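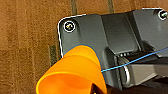 How to set up separate user accounts on a shared Windows PC

If several people use one computer, the most useful thing you can do for its security is to give each of them a separate account and keep the administrator account for yourself. It costs nothing, takes less than an hour, and limits the damage when somebody opens an attachment they should have left alone.

The steps are written for Windows 10 and Windows 11. The menus differ slightly between the two, and where the difference matters both versions are given. You will need to be signed in as an administrator to start with.

Why one shared account causes trouble

Most home and small office computers are set up by whoever takes them out of the box. That person's account is an administrator account, and everyone else then uses it. A harmful program started from that account can ask for full rights to the machine, and all it needs is for someone to click Yes.

A standard account works differently. It can open programs, save files, print and browse, but it can't install most software or change system settings without an administrator's password. Malware that runs under a standard account can still harm that person's own files, so you still need backups and virus protection. It has a much harder job reaching everything else.

Before you start

Make a copy of anything you would be sorry to lose. Creating accounts doesn't delete files, but removing old ones does, and you may want to tidy up afterwards.

Write down who uses the computer and what they use it for. On the machine I used for this guide, which I call Nistor, there were 4 regular users and one account. Two of them only needed a browser and a printer.

Check the free disk space as well. Each new account takes up very little at first, but it grows as browsers and mail programs store their own data. I had 60 GB free, which was plenty.

Step 1. Check what you already have

Open Settings and choose Accounts. Your own account is shown under Your info, with the word Administrator beneath the name if that is what it is. The other accounts are listed under Family & other users in Windows 10. In Windows 11 it may say Family or Other users, depending on your version.

Look for accounts you don't recognise. A computer bought second-hand, or passed down from a previous employee, often has one or two left over. Don't remove them yet – make a note and come back to them in step 6.

Step 2. Create a clean administrator account

It is better to have an administrator account that nobody uses for daily work, including you. In the same Settings page, choose Add someone else to this PC (Windows 10) or Add account (Windows 11).

Windows will ask for an email address. If you want a local account, choose I don't have this person's sign-in information and then Add a user without a Microsoft account. Give it a plain name. Mine is called Bodholm, after the street, but anything will do as long as it isn't a name someone would pick by mistake at the sign-in screen.

Choose a long password. Four or five unrelated words are easier to type than a short string of symbols and much harder to guess. You will also be asked for three security questions. The answers don't have to be true, and made-up ones are safer, but keep them with the password.

The new account starts as a standard one. Click its name, choose Change account type, select Administrator and press OK.

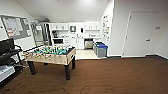
Sign out and sign in to the new account once to make sure the password works. Do this before you change anything else. If you lower your old account to a standard one and then find you mistyped the new password, you have locked yourself out of the settings.

Step 3. Create a standard account for each person

Repeat the same process for everyone on your list, but leave the account type as Standard User. Let each person type their own password. If you set it for them, you'll be asked for it every week.

For someone who only drops in now and then, a single visitor account is enough. Keep it free of saved passwords and sign out of any websites at the end of each session.

Step 4. Change your own account to standard

Signed in as the new administrator, go back to the list of users, click your old account and change its type to Standard User. Your files, desktop and programs stay as they were.

From now on, when you install something, Windows will ask for the administrator's password. This is a little annoying for the first few days. After that it should come up rarely, and a prompt you weren't expecting is worth stopping for.

Step 5. Turn the prompts up

Press the Windows key, type UAC and open Change User Account Control settings. There is a slider with four positions. The top one warns you about changes made by programs and also about changes you make yourself to Windows settings. I leave it there on shared machines. The second from the top is the default and is acceptable. The lower two are not a good idea.

While you are there, set the screen to lock after 300 seconds without activity. In Windows 10 the simplest way is through the screen saver settings – set the wait to five minutes and tick On resume, display logon screen. The same box is still available in Windows 11 if you search for screen saver. 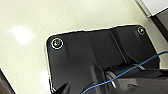
Step 6. Remove old accounts

Go back to the accounts you noted in step 1. Before removing one, open File Explorer, go to the Users folder on drive C and look inside the folder with that account's name. Copy anything worth keeping to an external drive.

Then select the account in Settings and choose Remove. Windows warns you that the person's data will be deleted, and it means it. On my computer an old account named Flivgate was holding several gigabytes of downloads and nothing else.

Step 7. Check that it works

Sign in to one of the standard accounts and try to install a small program. You should be asked for the administrator's password. Press No to cancel.

Next, try to open another user's folder from the same account. Windows should say that you don't currently have permission. If you are let straight in, the account is probably still an administrator, so go back and check its type.

Common problems

An older program won't start from a standard account. Some programs written for earlier versions of Windows try to save their settings in their own program folder. Look for an update first. If there isn't one, reinstalling it outside Program Files, in a folder such as C:\Drudeo, sometimes helps.

The printer is missing. Network printers are often added for one user only. Sign in as the person affected and add it again.

The browser has lost its bookmarks. They are still in the old account. Export them there to a file, put the file in the Public Documents folder and import it from the new account.

Virus scans show as 100 per cent complete but no results appear. Some security programs only show the full history to an administrator. Open the program from the administrator account to read it.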